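Guides > Linen and laundry > Folding towels: a gallery

Folding towels: a gallery

There is a whole industry now devoted to telling people how to fold a towel. I have read a fair amount of it and tried most of what it recommends, on towels belonging to a holiday let that gets through 70 of them in a busy week. My view, for what it's worth, is that half the advice was written by people with four towels and a very nice shelf.

I put this page together on Wed 22 January, when the let was shut and I had the time. Eugénie Bailly, who shares the changeovers with me, read it and disagrees with the part on rolling. She has been given her say.

On thirds

The fold everyone recommends is lengthways in thirds, then in half, then in half again. It hides the edges and the pile looks good from the front. On a thick bath towel it also makes a lump that slides off the stack if you take the one underneath. I use it for hand towels and nothing else.

On halves

Fold in half, in half again, done. It is supposed to be the lazy way. A stack of these stood in the Clillovon cupboard from October until the spring clean in March and none of it fell over. The edges do show. I have yet to meet a guest who minded.

On rolling

I don't believe rolling saves space. I measured a shelf with bath towels rolled and then with the same towels folded in halves, and the rolled lot came out 18 cm taller. Eugénie says I roll too slackly. She also says rolled towels are easier to take out one at a time, and I'll give her that.

On folding boards

The Sinix board was a present. It is meant for shirts, and the leaflet says it "adapts to all household linen". A bath towel hangs over it on both sides, so you end up folding the towel by hand on top of a piece of plastic. It went to Thibault Le Goff for his shirts. He hasn't mentioned it again.

On smoothing first

Most guides say to lay the towel out and smooth it from the middle. Fine for a cotton bath towel. With microfibre I find that pushing from the middle moves the creases along and leaves them somewhere else. Taking hold of two corners and drawing the top edge straight does more, and the rest can be dealt with by the flat of your hand, or left alone.

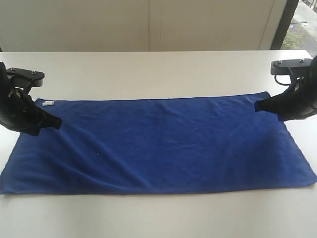 Does a microfibre towel need to be completely flat before you fold it?
Only near the lines where you are going to fold. Small ripples elsewhere disappear into the stack, and you can press them down with your forearm at the end if they bother you.

Royal blue, with the long side running along the table and the top edge held at both corners. It still has a shallow fold across the lower left, and a few soft creases coming down from the upper left. I would start folding from there and not fuss. Care label at the top left corner, so that corner goes inside.

On labels

Every guide says labels inwards. I went along with this for years before wondering who it was for. On microfibre I now have a reason to leave one showing: Clotilde Cordier put a blue cleaning towel in with the cotton and the softener, and it smeared windows for weeks afterwards. At home I leave the label out on the spare ones. In the let they all go inwards, as she prefers it.

On colour

We went over to blue for anything that touches a floor or a sink, white for anything that touches a person. Killian Guillot wanted a third colour for the kitchen. Two is as much as I trust anyone to remember on a Saturday, me included.

On ironing towels

No. Thibault Deschamps used to do it, with the big Hervieu press, and the towels came out like card. They looked lovely on the rail and moved water about without picking any up. He stopped when the press broke, and I haven't encouraged him to mend it.

Corrections and complaints to the linen page, care of Clillovon. Text and pictures © Clillovon. Back to top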